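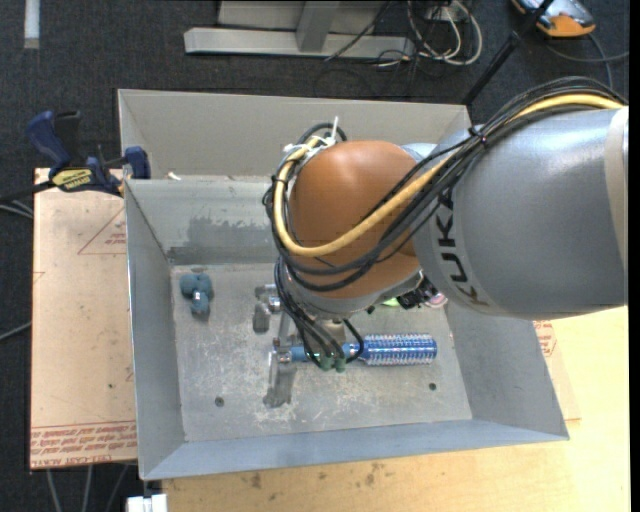

Demwood grasp planner: common questions

Does it need a model of every object?
No. It plans from depth data alone. Shiny and clear items still trip it up, whatever the brochures say.

Is 3000 training grasps enough?
For one bin and one gripper, perhaps. Change either and we'd want to test again.

Can I trust the confidence score?
Not much. Bořivoj Kollár logged 47 failed picks, and 7 had scored near the top – treat it as a ranking.

Does it check for cable snags?
Not yet. Limit wrist rotation yourself.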